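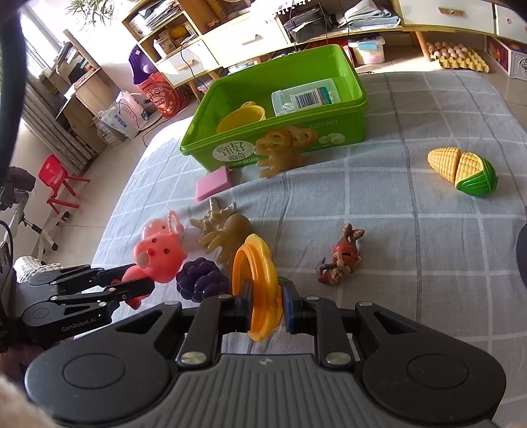

Every few months the toy box gets a proper turn-out at our place, and August seems to be when I can face it. Some people do the airing cupboard, I do this! I like everything spread out on the checked cover where I can see it, and the tub itself had hardly anything left in it once I got going, just the yellow cup and a clear plastic pot. The corn was in two pieces, as corn always is in our house, and the purple grapes had ended up beside the pink pig. I have a soft spot for those grapes. They're so nicely bumpy.

Toy Box Turn-Out
August 7, 2019

A short gallery, with more chat than I meant to write. For anyone new, I put these home posts up on the Pundard page whenever I've sorted something, and so far that's been the spice drawer, the hall cupboard and 2 goes at the wardrobe (the second one went better). Toys are my favourite by a long way, as you get to play with them while you're pretending to be busy.

The rules are pretty loose. Everything comes out, everything gets looked at, and then it either goes back in, goes in the wash or goes in the bag for the charity shop on Brzozowska. I try not to be sentimental. I'm terrible at it.

I also try to do it in the morning while the light's good, with the radio on and a big mug of tea put somewhere I won't kick it. Last time, in March, I started after supper and was still on the floor at bedtime with a lap full of odds and ends.
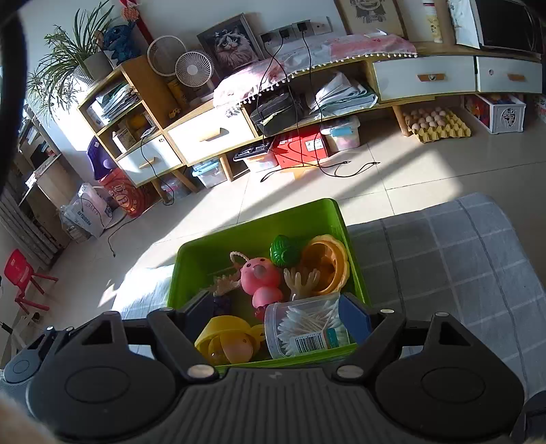 I've tried all sorts of fancier boxes over the years. There was a fabric one from Seko with handles that looked lovely for a week and then folded in on itself, and a wicker one that shed bits all over the rug. A plain plastic tub beats the lot for me. You can carry it under one arm, wipe it out with a cloth, and if it gets stood on it mostly survives.

My one tip is not to fill it too full. Once things are heaped above the rim the good stuff sinks to the bottom and stays there until the next turn-out, and everybody plays with whatever three things are on top. I swap a few out now and then and keep the spares on a high shelf - they come back down like brand new toys.

Washing is easy enough. The rubbery ones get warm water, a drop of washing-up liquid and a going over with a soft brush, then they sit on a tea towel by the window until I remember them. Anything with a hole in gets a good squeeze first. You'd be amazed what comes out of a squeaky toy, and I'll leave it there.
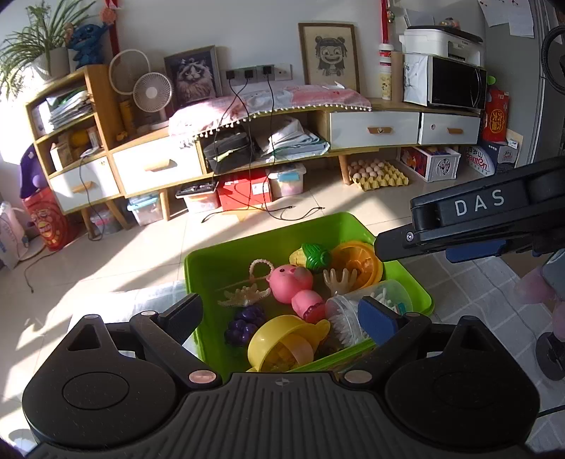

One reader wrote in after the March post to say she does hers the other way round, leaving everything in the tub and only taking out what hasn't been touched for a month. She reckons it takes her 11 minutes, she never loses a piece, and she thinks I make far too much of a production of it.

Well, yes, I do! But I'd miss the spreading out. Half the fun is finding which bits belong together, and you can't do that with your arm in a tub up to the elbow. I might try her way in the winter, when sitting on tiles is less appealing.

A couple of you also asked where I get the sea creatures. Mostly from the market in Plosow, at the stall with the big mixed crate where everything is 99 a handful or thereabouts, and you have to dig. I go for the cakes and come back with an octopus.
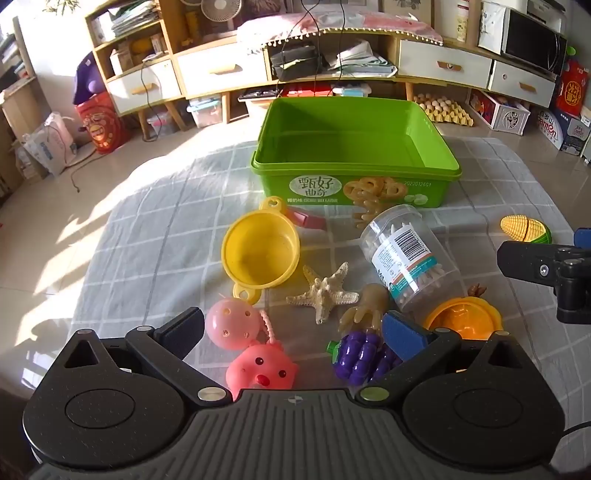 Putting it all back is the part I drag out. I have a last look at the lot, decide for the umpteenth time that the play food should have its own bag, and then don't do anything about it. The corn has its green leaves round it and the octopus is sprawled out right behind the grapes, with the starfish over by the pink ball, and I do think they make a cheerful bunch on the checks with the tub waiting empty at the back. It's the rings of biscuit on the front of that tub that get me, mind. I always want one by this point.

Nothing went in the charity bag, before anyone asks. Next up is the drawer with all the chargers in it, so that post may take me a while. If you've a good way of keeping play food together, leave it in the comments, please, and no more zip bags, I've got dozens.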